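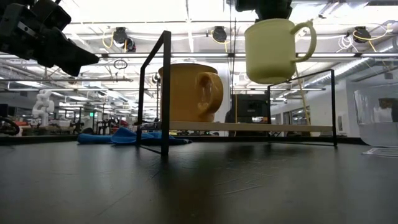
I owe you all an update on the dropping problem, and I'm sorry it has taken me so long to sit down and write it. When I left off, the left arm had started letting go of things on the way to the rack, and I had blamed the gripper pads, then the mugs, then (for one bad afternoon) myself. With the pale green mug it's hard to see anything wrong. The fingers close on the rim, the mug hangs there over the wooden shelf as calm as you please, and you start thinking about lunch. Then on some other run the grip goes soft for a moment and you are sweeping the floor. We lost 7 mugs before I stopped using the nice ones from Bavgate, and I still miss them.

So I finally did what I should have done in the first place and read through the logs, all 175 runs of them, with a big pot of coffee next to me. The drops came in bunches, and every bunch started after the arms had been working for 90 minutes or more. Early in the morning we had none at all. I went home on Tuesday feeling very pleased with myself and slept badly anyway.

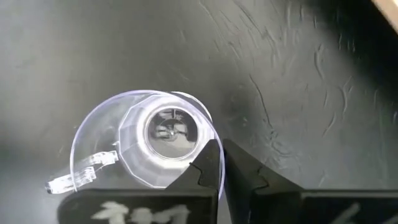 The culprit was a connector on the Nurkon driver board – a little plug, slightly loose in its socket, that lost contact for a blink once the housing warmed up. The controller saw the signal vanish and did what its settings told it to do, and those settings said open. I had copied them over from our old Folano setup without reading them, so that part is on me. A gripper that loses its signal should hold what it has until a person comes over and decides!

I've changed that setting now and put a new plug in, one with a proper latch. We have 29 long runs behind us since then and no drops, though I'd like to see a good many more before I bring any glass back.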